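Acta de la reunión de seguimiento: prueba del kit Ruvidik
Grupo de compras y taller, Bustlow
Viernes, sala pequeña de la planta baja

Orden del día: estado de la prueba, oferta de Zetmont, formación, varios.

Me ha tocado a mí el acta otra vez, así que va con mi letra y con mis opiniones metidas por el medio. Si alguien quiere una versión seria, que la pida antes de que la cuelgue en la intranet.

Empezamos tarde porque la sala la tenía ocupada contabilidad. Se aprobó el acta anterior con una corrección: donde puse «alquiler» era «cesión en prueba», que para Zetmont parece que es importantísimo (y para nuestro seguro también, ya lo sé, ya lo sé).

1. Estado de la prueba

Recuerdo para los que faltaron: tenemos el kit Ruvidik en prueba hasta finales de agosto. El paquete trae los dos brazos con sus pinzas, las cámaras, el programa de control y una biblioteca de tareas ya preparadas. Lo que queremos saber es si nos sirve para el servicio de bebidas en las demostraciones a clientes, y si lo podemos llevar nosotros sin llamar al proveedor cada dos por tres.

Esta semana nos hemos dedicado casi por completo al vertido, que era lo que más miedo me daba. Agarrar cosas lo hace cualquiera, pero inclinar una botella y acertar en un vaso es otra historia, y más con una botella redondeada y lisa como la nuestra, que no tiene ni un solo borde plano donde apoyarse.

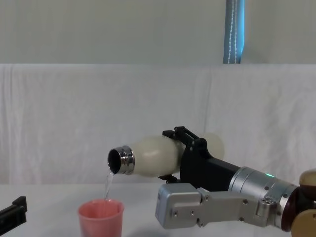 Jonas Eberhard

Sigo, que me emociono. Lo que más me gusta es el hilo de agua: fino, derechito, cayendo hacia el centro del vaso rojo rosado. Yo me esperaba un chorro a lo bestia. Con la botella casi tumbada, la pinza la coge por la mitad del cuerpo y el cuello queda libre, y eso fue lo que pidió el grupo en la reunión pasada, ¡así que punto para nosotros!

Hicimos 40 vertidos en total y en 6 se nos fue agua a la mesa. Se discutió bastante si 6 es mucho. Para los de taller es un resultado estupendo con tan poco rodaje; para los de compras es una mesa mojada delante de un cliente. Yo estoy con los de taller, pero entiendo lo otro, que luego la bayeta la paso yo.

Quedamos en que los fallos se apuntan con la hora y con el nivel de agua de la botella. Mi teoría es que casi todos vienen con la botella muy llena, pero no lo tengo apuntado y me pidieron, con razón, que no lo pusiera como conclusión. Pues lo pongo como teoría.

También salió el tema del vaso. Ahora mismo es de plástico y pesa poquísimo. Alguien propuso probar con uno más pesado y otro alguien dijo que entonces ya no comparamos lo mismo. Se deja el vaso como está hasta terminar la serie, y después ya veremos.

2. Oferta de Zetmont

Llegó la oferta por fin. Hay dos modalidades, compra con mantenimiento y suscripción mensual, y la segunda incluye la recogida si nos cansamos. El plazo de entrega es de 4 semanas en los dos casos. Liapis también ha mandado precio por un equipo parecido, más barato, pero viene con un solo brazo y sin la biblioteca de tareas, y tendríamos que prepararlo todo desde cero. A mí me da una pereza infinita, lo reconozco.

Hay una duda en la letra pequeña de Zetmont: la garantía de las pinzas no deja claro si cubre el desgaste de las superficies de agarre. Hay que preguntarlo por escrito.

Y enlazando con eso, hablamos de las marcas en la botella. Tiene una raya oscura curva en el cuerpo y unas motitas y arañazos más abajo, sobre el recubrimiento crema. No sabemos si son de la pinza o si ya venían de casa, que esa botella ha rodado lo suyo por la oficina. Nadie le hizo una foto antes de empezar (yo tampoco). Acordamos comprar una nueva, fotografiarla por todos los lados y repetir la serie con ella.

De la sujeción en vertical no hubo quejas: los dos dedos van a la misma altura, uno a cada lado, y desde la cámara de la pinza se ve bien toda la boca metálica con la rosca. Compras preguntó si el equipo podría poner y quitar el tapón. Según la ficha, eso va en un módulo aparte que no está en la oferta, así que de momento trabajamos sin tapón.

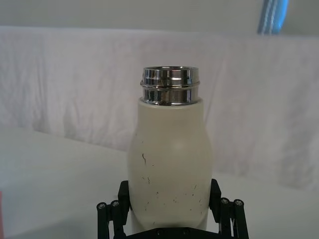
3. Formación

Zetmont ofrece una jornada para 14 personas como máximo. En taller somos menos, así que sobran plazas y se ofrecen a recepción, que son quienes van a estar con los clientes. Pedí que fuera por la mañana. No se votó, pero tampoco protestó nadie.

4. Varios

La tela blanca del fondo se queda. Hubo petición de plancharla antes de la visita y no salió ningún nombre.

Tareas: yo escribo a Zetmont por lo de la garantía y compro la botella; taller termina la serie con el vaso actual; compras prepara la comparación con Liapis, con el precio del módulo del tapón incluido si nos lo dan a tiempo.

Próxima reunión, otra vez en viernes, y esta vez la sala la reservo yo.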